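Who Does the Dishes When a Robot Does the Dishes?

By Ita Mac Carthaigh 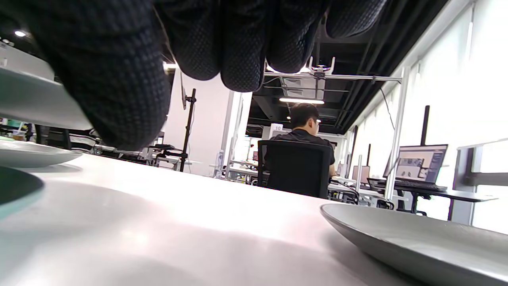
Grown-ups like to say that robots are coming to take the boring jobs. They have been saying it for a very long time, and yet somebody in your house still has to empty the dishwasher. It might be you. If so, I'm sorry, and you should read on.

A plate is a hard thing for a robot to deal with. You wouldn't think so, because you have been picking up plates since you were small and have hardly dropped any of them on purpose. But think about what your hand does. It slides a finger under the rim. It feels how heavy the plate is. It squeezes a bit harder if the plate starts to slip, and it does all this while you are arguing with your brother about something else.

A robot can't do any of that until it has been taught. So before a robot goes to work, people have to do the robot's job first, over and over, while it learns. This is a bit like hiring someone to mow your lawn and then mowing it for them until they get the idea.

What is automation?

Automation means getting a machine to do a job that a person used to do. An elevator is automation. There used to be a person inside who worked the controls and asked what floor you wanted. Now there is a button, and the button does not say good morning.

A traffic light is automation too. So is a washing machine, which replaced a tub, a lot of hot water and somebody's whole morning. People don't call these things robots. Once a machine has worked well for long enough, people stop being impressed and start complaining that it is noisy.

A kitchen called Baren

Let's go and look at a workplace. Baren is a big kitchen that makes lunches for offices and schools. It is full of steam and people shouting "Behind you!" In December the owners bought a dish-sorting robot called the Wonico. It has one arm, and its job is to take clean plates off a table and stack them by size.

Before the Wonico came, stacking was done by a team of 3 people. They could stack 100 plates before you had finished tying your apron, or so they told me. They also told me they enjoyed it, and then they laughed for quite a while.

On its first day the robot stacked 50 plates. That took it all morning. It stopped for a long time in front of a soup bowl, which it had not been expecting. One of the stackers, Breathnach, came over, picked up the bowl, and put it where it belonged. The robot went back to work. Breathnach went back to work too, and by lunchtime had been called over again for a gravy boat.

Robots and surprises

Why did a bowl cause so much trouble? A robot like this one learns from examples. If you show it lots and lots of flat plates, it gets good at flat plates. It doesn't know that bowls are the plate's deeper cousins. You know, because you have eaten soup.

Shiny things are a problem as well. A robot looks at the world through cameras, and a bright light bouncing off a smooth tabletop can hide the edge of a plate. A gray plate on a pale table is harder to spot than a bright red one. People squint, or lean over to get a better look. The robot needs somebody to show it plates in sunlight and lamplight, big ones and little ones, in the middle of the table and right at the side.

There are people whose whole job is to do this. Some of them hold a gripper, a kind of robot hand with a handle, and use it to pick things up the way the robot will have to. A camera on the gripper sees what the robot would see. Do that enough times and you have a big pile of examples for the robot to learn from. You also have a sore wrist.

So here is one thing automation does to work: it makes new work. Some of it is interesting. Some of it is picking up a plate and putting it down again.

What happened to the people?

This is the question that matters most, and grown-ups tend to mumble when you ask it, so I asked it loudly.

At Baren, one of the stackers moved over to cooking, which she had wanted to do for years. Another left and got a job at a bakery. He told me he would have liked to be asked about the robot before it came through the door. Breathnach stayed, and is now in charge of the Wonico. That means filling in a form on a tablet each time it gets stuck, wiping its cameras, and being the one everybody looks at when it beeps.

Does Breathnach like the new job better? "My back does," was the answer. The stacking used to hurt after a long shift. The new job doesn't hurt, but it can be lonely, because a robot has no opinions about last night's game.

It doesn't go this way everywhere. At some workplaces a machine arrives and people lose their jobs, and they have to go and find others. That can be frightening, and it isn't fair to pretend it never happens. It helps when bosses tell workers early, teach them the new jobs, and listen when they say the machine has been put in a silly place. (The Wonico was put in front of the coat hooks. It has been moved.)

Try it yourself

You can find out what it's like to be a robot. You will need a pair of kitchen tongs, a table, and some plastic plates. Please use plastic. I am not paying for the other kind.

Put the plates on the table and pick them up with the tongs, using one hand. Now close one eye and do it again. Now ask someone to move the plates while you aren't looking.

When you get fed up, write down exactly how to pick up a plate, so that someone who has never seen one could do it. Give the instructions to a friend and tell them to do only what the paper says. My friend Vaklow got as far as "grab the edge" and grabbed the edge of the table.

Words to know

Automation: using a machine to do a job a person used to do.

Gripper: the part of a robot that holds things.

Shift: the hours a person works in one go. Robots don't have them, but Breathnach does, and at the end of hers the Wonico gets switched off.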